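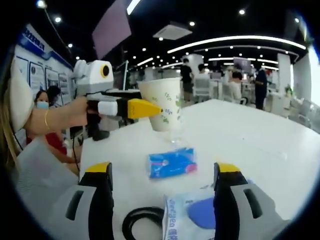
Tabletop in the open-plan office, with a small blue tissue pack near the middle.

Rasteck partner email trial: progress report, month 3

Status: running, behind on qualified leads

The first mailing went out through Huvora in June to 175 resellers on the Torilden list. We were told the list was clean. It wasn't. A fair share of the contacts had changed jobs, and several companies appeared twice under different spellings. We have merged the duplicates we could find, but I would not stake next quarter's budget on what is left.

Open rates look healthy on the Huvora dashboard. I'd treat them with caution. Many mail programs now load messages automatically and count as an open, so the figure says little about whether anyone read a word. Replies are a better guide, and so far six resellers have asked for a call. Three of those calls have been held. One reseller wanted pricing, one wanted to be taken off the list, and the third was pleasant and vague.

Isaksson, the agency writing the copy, puts the slow start down to timing and proposes a second series with "warmer" subject lines. Maybe. Their own test of two subject lines showed no difference I could find, and the sample was too small to settle it anyway. I have asked them to rewrite the offer itself, which at present takes four paragraphs to reach the margin a reseller would earn.

Spending is within the approved amount. The Huvora licence was paid up front, so stopping now would save only the agency fee.

Work for the coming month:
Finish checking the Torilden list by phone
Hold the remaining calls
Send the shorter offer to resellers who have not replied

I can't recommend the wider rollout on this evidence. The decision is due at the next funding review, and I would like the call notes in front of you before then, along with the unsubscribe count, which Huvora still reports differently on two of its own screens.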